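# How a Drum Machine Makes a Beat

Put your hand on your chest and feel your heart. It goes thump, thump, thump, at a steady speed. Most dance music works the same way. Under the singing and the keyboards, one low drum keeps thumping at a steady speed, and everybody in the room moves to it.

In a lot of dance music, no person is hitting that drum. A drum machine is doing it.

## What is a drum machine?

A drum machine is an electronic instrument that plays drum sounds. Some are metal or plastic boxes with rows of buttons. Others are programs that run on a computer or a tablet. Both kinds do the same two jobs:

- They make the sounds.
- They remember when to play them.

A drummer has to do both jobs with arms, legs and a good memory. A drum machine does them with electricity. It can play the same pattern all night and never get tired, but it can't listen to the other players and change its mind.

## The three main sounds

A real drum kit has lots of parts. A drum machine has lots of sounds too, but you can make a good beat with just 3.

**The kick.** This is the low thump. On a real kit it comes from the big drum on the floor, which the drummer plays with a foot pedal. You often feel it in your stomach as well as hearing it.

**The snare.** This is a sharp crack. Under a real snare drum there are thin wires that rattle against the skin. Many dance records use a hand clap sound in place of the snare, or play both at once.

**The hi-hat.** This is the short "tss" sound. A real hi-hat is two cymbals on a stand, one above the other. When they are pressed together, the sound is short. When they are apart, it rings for longer.

Try making these sounds with your mouth. Say "boom" for the kick, "kah" for the snare and "tss" for the hi-hat. Now say this slowly, and then faster:

*boom tss kah tss, boom tss kah tss*

You are beatboxing, and you are also playing a pattern that a drum machine could play.

## Sixteen steps

Music is often counted in groups of four beats. One group is called a bar. You count it like this: one, two, three, four, one, two, three, four.

A drum machine cuts each bar into smaller pieces, called steps. Many machines use 16 steps, so every beat gets four of them. The steps are often shown in a row, and each sound gets a row of its own. When you put the rows on top of each other, you get a grid.
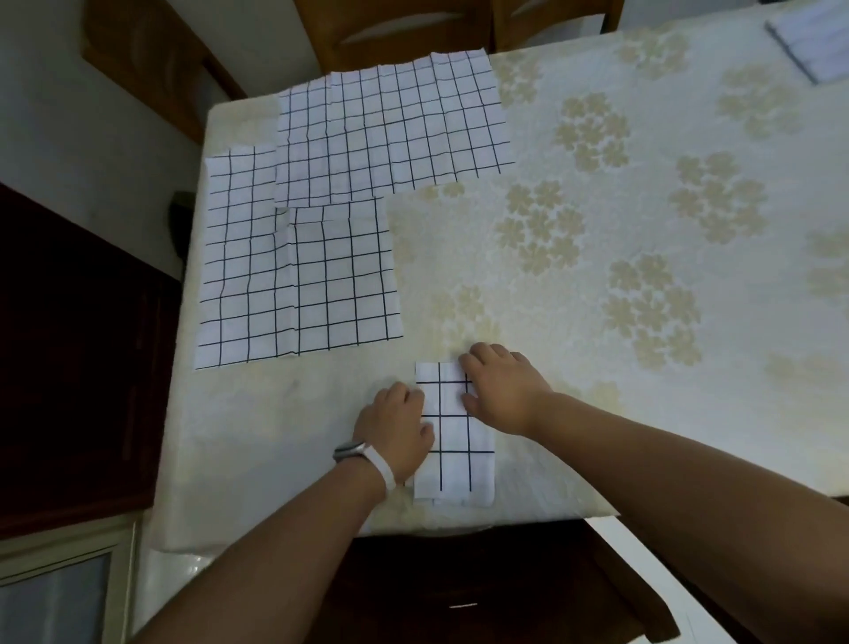 *Photo: Samby*

Below is a drum grid for one bar. An X means "play the sound now." A dot means "stay quiet."

```
Step 1 . . . 2 . . . 3 . . . 4 . . .
Kick X . . . X . . . X . . . X . . .
Snare . . . . X . . . . . . . X . . .
Hi-hat . . X . . . X . . . X . . . X .
```

The machine reads the grid from left to right. When it reaches the end, it jumps back to the start and reads it again. This is called a loop.

Look at the kick row. There is an X on every beat: one, two, three, four. Musicians call this "four on the floor." You will hear it in house music, in techno and in plenty of pop songs.

Now look at the hi-hat row. Each X sits halfway between two kicks. That spot is called the offbeat. It gives the music a bounce.

## How fast does it go?

The speed of music is called the tempo. We measure it in beats per minute, or BPM for short. At 60 BPM, there is one beat every second, the same as a ticking clock.

A slow, sleepy song can be a lot slower than a dance track. House music is often played at 125 BPM. That is a little more than two beats every second, and it is a comfortable speed for dancing.

You can find the tempo of a song you like:

1. Play the song and tap your foot with the kick.
2. Start a timer for one minute.
3. Count every tap until the timer stops.

The number you get is the BPM. If counting for a whole minute is too hard, count for 15 seconds and multiply your answer by four.

## Why do some beats sound stiff?

A machine puts every sound exactly where you tell it to. A person doesn't. A drummer plays some notes a tiny bit early or late, and hits some of them harder. Our ears notice, even when we can't say what is different.

Most drum machines have ways to sound less stiff. One is called swing. It makes some of the steps come a little late, so the beat rolls along with a lazy feel. Another is called accent, which makes some hits louder than the rest.

Some musicians leave these controls alone. They like a beat that sounds like a robot marching.

## Make your own paper drum machine

You need two friends, a pencil and a sheet of squared paper.

1. Draw a box that is 16 squares wide and three squares tall.
2. Write "kick," "snare" and "hi-hat" next to the three rows.
3. Put some Xs in the boxes. Leave plenty of them empty.
4. Give each person one row. Choose a sound for each row, such as a stamp, a clap and a "tss."
5. Ask someone to point at the squares, one after another, at a steady speed.
6. Make your sound when the pointer reaches your X.

Start slowly. When you can play the whole row without a mistake, go back to the beginning and keep going round. Then rub out one X, put it somewhere else and play it again.

## Words to know

**Bar:** a short group of beats, often four.

**BPM:** beats per minute, which tells you how fast the music is.

**Loop:** a piece of music that repeats.

**Offbeat:** the spot halfway between two beats.

**Step:** one small box in a drum pattern.

**Tempo:** the speed of the music.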